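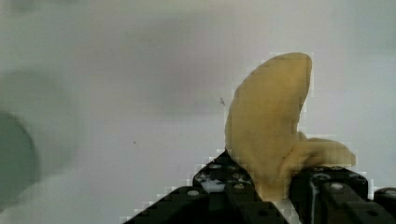

The rule book for handling soft goods at Kukside runs to 105 pages, and page one is devoted to who may hold the pen that signs it. You have to get to page 3 before anyone mentions a robot.

I have a soft spot for documents like this. Yazıcı, the engineering firm that runs the Kukside test hall and wrote most of the book, calls it a code of practice. The operators call it the Doorstop. It sets out how a two-fingered gripper should approach, close on, lift and release an object, and what the human standing nearby should be doing with their hands in the meantime (keeping them behind the yellow line, mostly).

Much of it is good sense dressed for court. Close slowly. Log the grip force before the lift and again after it. Check the fasteners on both fingers at the start of every shift, and initial the sheet yourself, a clause whose wording suggests a colourful history. Test objects are to be recorded by shape first and by name second, so that a banana enters the log as “curved, tapered, irregular” and only becomes a banana two columns over.

Clause 88 is where tempers go. It says a grip near the end of a long object must be recorded separately from a grip at the middle, even when both end in a perfectly respectable lift. The crew at Valside, who work to the same code, thought this was fussy and lumped the two together for most of a winter. They then had 2605 entries and no way of telling which were which. The whole lot was done again by June, and the clause now has a footnote.

The case for all this paper is duller than the complaints against it. A gripper that holds a thing upright once has told you very little. A gripper that does it under written conditions, on a date, with a force reading and a signature, has told you something a stranger at another site can check. Kurkstead, the newest of the sites, started from the code alone with no visiting expert to lean on, and its first logs could be read straight alongside Kukside's. Its first letter to Yazıcı was a list of spelling mistakes.

There are parts I would cut. The section on labelling cupboards should be a paragraph. The flow chart for reporting a dropped object has a loop in it, and a diligent operator could be in there until retirement.

A revised edition is in preparation. I'm told it will be shorter, by people who are still adding to it.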